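Laborbuch Greifen/Regal
07/09/2023
Besuchstag bei uns, Gäste von Benex und zwei Leute von Kwofie

Ich schreib das lieber gleich heute Abend runter, morgen hab ich die Hälfte vergessen. Yaa war ab sieben da und hatte die Steuerung schon oben, als ich mit dem Kaffee kam (danke noch mal, Yaa!). Zuweira hat die Führung gemacht, ich saß am Rechner und hab zwischendurch Fragen beantwortet, also meistens dieselbe: ob der das auch mit Eiern kann. Nein. Noch nicht. Vielleicht im Mai.

Stand der Software: Rurkero, Build 349, Greifparameter wie letzte Woche. Build 619 liegt zwar auf dem Server, aber den wollte ich am Besuchstag auf keinen Fall zum ersten Mal fahren. Yaa war dafür, ich dagegen, Zuweira hat entschieden. Blieb also bei 349.

Aufwärmen und Nullpunkt

Erst mal alle Gelenke durchfahren, dann Referenz. Beim ersten Anlauf kam Fehler 127 (Handgelenk, Grenzwert), den kennen wir ja, quittiert und noch mal gestartet, dann war Ruhe. Ich hätte trotzdem gern gewusst, woher der kommt. Yaa tippt auf den Stecker, ich auf die Software, und solange keiner von uns beiden recht behält, steht er weiter auf der Liste.

Danach die Handgelenkkamera kontrolliert. Das Gehäuse nimmt oben schon ziemlich viel vom Bild weg, das fiel auch dem einen Herrn von Kwofie sofort auf. Er wollte wissen, ob man die Kamera nicht weiter nach außen setzen kann. Kann man, dann stößt sie aber gern mal am Regal an. Wir haben ein Weilchen hin und her diskutiert und er hat sich eine Skizze gemacht, die ich leider nicht abfotografiert habe. Falls er sie schickt, klebe ich sie hier ein.
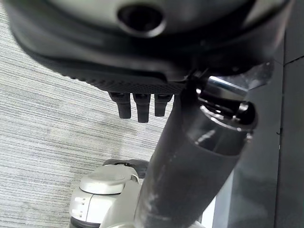 Handgelenkkamera, Blick auf die Finger. Graue Schlieren am schwarzen Zylinder, mal abwischen!

Zuweira hat an der Stelle erklärt, wieso wir zwei Blickwinkel mitschneiden, und das hat sie richtig gut gemacht, viel besser als ich beim letzten Mal. Sie hat die Gäste zuerst nur das Handgelenkbild sehen lassen und gefragt, wo sie jetzt zugreifen würden. Großes Rätselraten! Erst dann kam das Kopfbild dazu. Das übernehmen wir für alle künftigen Führungen, finde ich.

Vorführung am Regal

Bestückt hatten wir mit dem, was wir immer nehmen: Chipsdosen mit gelbem Deckel in der Mitte, oben Getränke und Kleinkram. Die Dosen standen nicht alle ganz gerade, ein paar lehnten schief. Yaa wollte sie noch ausrichten, ich fand es so ehrlicher, im Laden steht ja auch nichts im Lot. Darüber kann man streiten, und das haben wir natürlich auch getan, leise, hinter dem Monitor, während Zuweira vorne weitergeredet hat.

Interessant war, worauf die Leute geachtet haben. Ich hatte gedacht, alle gucken auf die Hand. Die von Benex wollten aber vor allem wissen, wie er die vordere Regalkante erkennt, und ob der weiße Streifen dafür nötig ist. Gute Frage, eigentlich. Mit dem Grau dahinter ist die Kante bei uns schon sehr dankbar, und ich weiß ehrlich gesagt nicht, was passiert, wenn der Streifen mal fehlt oder ein Preisschild drüberhängt. Kommt auf die Liste. Der Becher mit dem schwarzen Kuppeldeckel war auch Thema, weil er so dicht vorne an der Kante steht und dahinter noch etwas mit orangefarbenem Verschluss halb verschwindet. Solche Verdeckungen sollten wir öfter stellen, mit Absicht und sauber notiert.

Eine Besucherin hat gefragt, ob sie selbst mal fahren darf. Durfte sie, langsam und mit Yaas Hand am Not-Halt. Sie hat gestrahlt, und ich hab mir gedacht, dass wir das viel öfter machen müssten.

Die Aufnahmen liegen im Ordner Dotamska, fortlaufend ab Nummer 3293. Bitte nichts umbenennen, bevor ich die Zeitstempel abgeglichen habe!

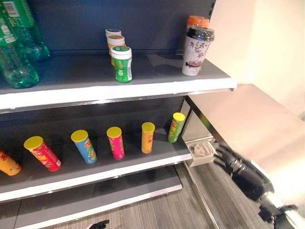 Was liegen bleibt

Fehler 127: Stecker am Handgelenk tauschen (Yaa) und parallel das Protokoll durchsehen (ich).

Build 619 in Ruhe testen, ohne Publikum. Ich nehm mir dafür einen ganzen Vormittag.

Regalkante: ein Durchlauf mit abgeklebtem weißem Streifen, einer mit Preisschildern. Schilder muss jemand drucken.

Zuweira schreibt den Gästen und fragt nach der Skizze. Die von Benex wollen wiederkommen und eigene Verpackungen mitbringen, Termin ist offen.

Und bitte mehr Stühle beim nächsten Mal, zwei Leute saßen die ganze Zeit auf Transportkisten.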